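In praise of the clear box
Keith Doolan
Wednesday, December 5, 2018

I have been having an argument with my sister-in-law about storage for the best part of a year, and since she has now moved house and bought herself eleven wicker baskets with lids, I consider the matter urgent enough to write down.

My position is simple. If you can't see into it, you will forget what's in it. The best thing you can keep small things in is a plain, see-through, open-topped container, and the best place for that container is a bare table with hardly anything else on it. I love these things. I would have them on every surface I own if I didn't also believe in bare surfaces, and I'll come to that difficulty further on.

I came to it through batteries. For years we kept ours in a handsome tin with a picture of a steam engine on the lid, a present from somebody, and for years I bought new batteries every time a torch went dim. When the tin finally came down from the shelf (we were painting) there were enough in it to light a village hall. Some had gone furry at the ends. I tipped the good ones into a little clear tub that had once held cotton buds, put it on the end of the table while the paint dried, and it never went back. I haven't bought a battery in two years! I know what we've got because I walk past it with my tea.

The same thing then happened with picture hooks, and with those small screws that come with blinds, and with the rubber feet off the bottom of things. One tub each, no lid, no label. My wife says the house looks like a chemistry lab. I think it looks marvellous.
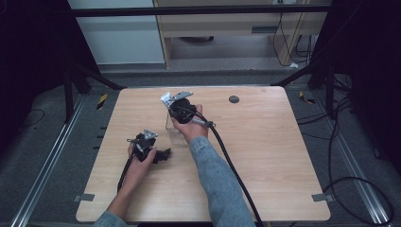 Do you need to buy proper organisers, or will any old tub do?

Any old tub will do to start with, as long as it's clear, stands up by itself and is wide enough at the top to get your fingers in. Live with it for a month before you spend a penny, and then buy one good one for the job you use most.

I say that as a man who did it the other way round. There's a range called Paline that makes very nice square boxes meant to stack, and I bought a whole set in one go, in April, in a fit of optimism. They are lovely boxes. But I'd bought them for an imaginary life in which I sorted dried beans by size, and half of them went straight into the loft, empty, inside each other. The ones I kept are the two smallest. One has drawing pins in it and the other has the spare keys, and I wouldn't be without either.

The little ones really are where the joy is. A big clear box just becomes a big clear muddle, and you get the worst of both worlds, because now you can see the muddle as well. Small containers make you choose. You can't put a whole drawer in one. You have to pick up each thing and ask what it's doing in your house, and an awful lot of things have no good answer. I found a key to a bicycle lock for a bicycle I sold before I was married.

Now, the table. I feel just as strongly about the table, and it gets much less attention. There is a whole shelf of books about folding jumpers and hardly a word anywhere about having somewhere flat and clear to do your sorting. People try to do it on the floor, which kills your knees, or on the bed, where everything rolls into the dip in the middle and has to be off again by bedtime. What you want is a smooth, pale tabletop with nothing on it. Pale matters more than you'd think. Dark screws on pale wood shout at you. I've sorted on a nearly black table at my brother's and it was like looking for a seal at midnight.

Ours is a light wood desk I got when an office near us was closing, with rounded corners that have saved my hip many times, and I am fonder of it than is sensible. It cost less than a takeaway. I wipe it down on Sunday evening whether it needs it or not, and then I stand there for a bit, admiring. If you've never cleared a table right down to the wood and left it like that overnight, do try it. You come in the next morning and the room seems to have got bigger.

Which brings me to my difficulty. A clear tub on a bare table means the table isn't bare. My sister-in-law pounced on this at once, and I'll admit it kept me quiet for most of a lunch. But I've thought about it since and I reckon a single see-through container hardly counts. It lets the table carry on behind it. You get the grain coming through the side, a bit wobbly, and the light goes through as well, and it takes up no room in your head. Put a wicker basket in the same spot and the table has a lump on it. Put a second tub next to the first and you've started a collection, so I don't. One out at a time, the rest on the shelf, and whichever one I'm using comes over to the table and then goes home.

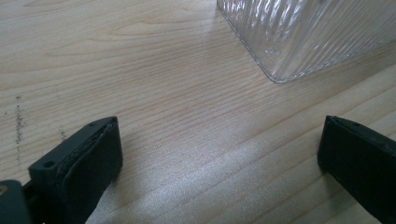 I'm also firmly in favour of doing this with both hands. I mean it quite literally. When I'm in a hurry I'll hold my phone or a biscuit in one hand and pick at things with the other, and it takes for ever and I drop the lot. If I put everything down and give the job both hands it's done before the kettle clicks off, and it's rather soothing. One hand steadies, the other one places. My grandmother shelled peas that way, looking out of the window the whole time, and I don't think I ever saw her miss the bowl.

A few objections, since I've heard them all by now.

Dust. Yes, open tubs get dusty. So do lids, and then you've got to take the dusty lid off. Rinse the thing under the tap every so often, dry it with a tea towel and get on with your life. Ridged ones are a little more bother to dry but they're easier to grip, and I think they're prettier when the sun's on them.

Scratches. Cheap clear plastic does go cloudy. I've had one of the Musus ones for ages and it looks as though it's been through a hedge, but I can still tell string from elastic bands through the side of it, and that's all I ask. Glass stays clear for ever and I have a couple of jam jars on duty, though not anywhere the grandchildren can reach.

Ugliness. This is the big one, and it's where my sister-in-law and I will never meet. She says that the insides of cupboards are ugly and should be hidden, and that a home isn't a workshop. I see what she's driving at. I wouldn't want my medicines out on show, or the tangle of chargers that I keep meaning to deal with. But buttons are beautiful. So are paper clips, and curtain rings, and dried chickpeas, and a handful of odd foreign coins. We hide perfectly good-looking things in ugly cardboard and then pay to have something decorative standing in front of it.

There's a haberdasher's near us called Waaka where the whole of one wall is buttons in clear tubes, and I have seen grown men go quiet in front of it. I took my sister-in-law there in the summer as a sort of ambush. She spent longer at that wall than I did, bought a bag of little green ones shaped like leaves, took them home and put them in a basket. With a lid.

She rang at the weekend to ask whether I'd seen them anywhere.

I've told her I'll come over and help. I'm bringing a few tubs with me, the small ones, and she has promised to have the dining table cleared by the time I get there, although she did say "mostly". I'd settle for one end of it. We'll start with whichever basket is nearest the door, tip it out, and see how far we get before lunch. If she keeps even one of the tubs I shall be unbearable about it until Easter.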